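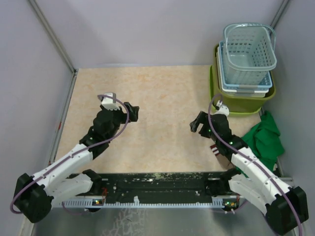
Tubs, at last!

Up at half six, kettle on, and straight to the containers before I'd even found my slippers. I've been looking forward to this all week, which probably says something about me, but I don't care. There is a very particular pleasure in a heap of plastic tubs and a clear surface to put them on, and this morning I had both.

The stack was over in the back right corner with the green cloth scrunched up beside it, and all that lovely bare beige to the front. I do like that beige. It has a faint marbling in it, orange and cream if you get close, and Gisela says it looks like the floor of a bank, but I think it's more like the top of a rice pudding. Everything shows up well against it. Crumbs too, sadly.

The plan (there is a plan, I wrote it on the back of the Grullbridge bus timetable) is to get every basket and bin in the house sorted before April, when Lorena comes to stay and will want to know where the pegs are. At the moment pegs live in four places. Batteries live in the bread bin. I found a whole bag of seed packets under the sink last night, up to 200 of them if you believe what Wenceslao wrote on the label, and he does exaggerate.

Rules I've set myself: soft things in baskets, small hard things in bins, nothing goes in with its packaging on. Stacks are for storage only. If I'm going to use a tub every day it has to stand on its own with its mouth open, or I'll never put anything back in it, I know myself too well. That was the trouble with the old shelf. Beautiful tower, and the one I wanted was always at the bottom!

Ignacio rang at eight while I was having toast and I told him all of this at some length. He was very patient. He said his mother kept buttons by colour and string by length and that she was the happiest woman in Figueroa, so I took that as encouragement and went back in.

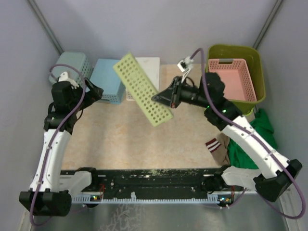 I love them near the back wall. It leaves the whole front clear for tipping things out and having a proper rummage, and the colours look so good together that I keep going back in for another peep. The light blue basket is my favourite and I've been trying to think what deserves it. Pegs, I think. They're out and about in all weathers and should have somewhere nice to come home to. The grey-blue one can have dusters and the spare tea towels, and the olive green bin is crying out for gardening bits: twine, plant labels, that funny little fork from Vurno with the bent prong that I can't throw away.

I was less sure about the rest and wrote three different lists over coffee. Candles and matches together, yes. Candles and batteries together, no, although Domingo thinks they belong in one tub marked "power cut" and he may have a point there. Must ask him where the torch went.

Labels next. I've got 48 of the cream ones left from the jam, and I want to do them with the good pen in big letters so Lorena can read them without her glasses. Need to find the good pen.

Soup for lunch, then a walk as far as the weir and back, very muddy, saw two herons. Came home full of ideas about the cupboard under the stairs, and wrote those down too before they got away. Bed early. Pegs first thing tomorrow.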